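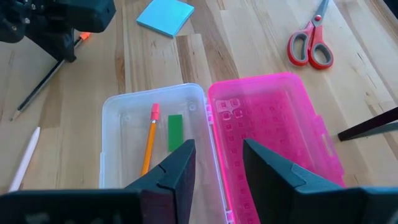 4. What gets borrowed, and what comes back

4.1 The pencil problem

Earlier work on borrowing between colleagues has mostly looked at things people care about: tools, books, money, cars. We were interested in the other end of the scale. The Plilstead diaries contain 1,270 entries, and in 384 of them the object borrowed was something to write with. Pencils, it seems, occupy a curious legal position in the minds of office workers. They are owned when bought, owned when sharpened, and common property at all other times.

Respondents were asked to record each loan on the day it happened, whether they were the lender or the borrower. We had planned to match the two sides of each transaction. This plan lasted until we read the first diaries. Lenders recorded loans with some care, often giving the colour of the object and once the state of its rubber. Borrowers frequently recorded nothing, and when asked about it at interview were sincerely puzzled. One told us that she had "only used it", a category for which our coding scheme had made no provision. It was added in May and became one of our busiest codes.

The lack of matched pairs means that we cannot give a rate of return. We can give a rate of remembered return as seen by the lender, which is a gloomier figure, and one we suspect is coloured by mood. Several lenders entered the same missing ruler more than once. Etim (who did the coding) treated these as a single loan. Nwankwo (who had lent someone a ruler) argued for treating them separately, and was overruled.

4.2 Words used when asking

The form of the request varied a good deal less than we had hoped. "Can I just" opened more requests than any other phrase, and the word "just" appears to do a great deal of work. It shrinks the object, the time and the bother all at once. Requests for larger items, such as a stapler or a hole punch, drew longer openings and sometimes a remark about the weather. Nothing larger than a hole punch was borrowed during the study, apart from a chair, whose borrower maintained that it had been offered.

Return was promised in a minority of requests. The promises were vague as to time, and the vaguest ("I'll drop it back") belonged to loans that lenders were still noting with some feeling when the diaries closed. A promise that named a time did better. We are wary of reading much into this, as people who name a time may simply be people who return things.

A smaller set of entries concerns objects taken while the owner was away. Here the request, if there was one, came afterwards and was phrased as news: "I had your sharpener." Owners rarely objected aloud. They did, however, write longer diary entries than usual, and their handwriting got worse.

4.3 Containers and trust

Where an object was kept made a difference to how freely it was taken. Pens standing in a mug were treated as a public service. The same pens in a closed drawer were asked for, as a rule, and those in a pencil case were asked for with an apology. The lid seems to matter more than the lock. At the Zinden site, where desk drawers had keys, the keys stayed in the locks, and the drawers were respected anyway. At Prullatdale a lidless biscuit tin of highlighters was emptied and refilled so many times that nobody we interviewed could say who had bought the first ones.

We had expected see-through cases to sit somewhere between the mug and the drawer, on the grounds that a borrower can tell from outside whether the trip is worthwhile. The diaries offer weak support. Owners of clear cases reported being asked for particular things by name, and being asked again when they said they had none, the asker being in a position to know better. Two owners moved to cloth cases before the end of the study.

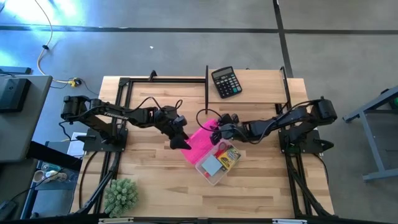 Department of Everyday Exchange, Ogbonna College

Figure 4. A striped wooden table top, viewed from above. Shared tables are discussed in Section 4.4.

4.4 The table as neutral ground

Desks have owners, and tables on the whole do not. The distinction turned out to be the sharpest in our material. An object set down on somebody's desk kept its owner for as long as it stayed there, even where the desk belonged to someone else. An object set down on a shared table began to lose its owner at once. Lenders knew this and spoke of the meeting table in the tones sailors keep for certain stretches of coast.

The effect was strongest after meetings. Pens brought in by one person left with another, and both parties usually went away holding a pen, which may account for how seldom anybody complained. In 13 entries the writer noted coming out of a meeting with a better pen than they had taken in. None of these entries was coded by its writer as a loan. Three were coded as "other", one with a small drawing of a smiling face.

Folders behaved differently. They were left behind on tables quite as often as pens, but were hardly ever adopted. A name on the front helped a little. What helped more was paper inside, however dull, and a folder with a single out-of-date agenda in it was safe for weeks. Empty folders had no such protection and were gone by the afternoon.

4.5 Limits

The diaries were kept by people willing to keep a diary about stationery, and this is unlikely to be a random slice of any workforce. We sent out 400 blank booklets to the three sites. A fair number were not returned, and we have since seen one in use at Prullatdale as a shopping list. We also lent a pen with each booklet, intending to collect them at interview. The pens do not form part of the data set. We would advise anyone repeating the study to buy cheaper ones, and to write the cost down as a gift from the start.

Coding was completed on January 28, 2023. The scheme is given in Appendix B, with the "only used it" category set out in full, including the borderline cases and the chair.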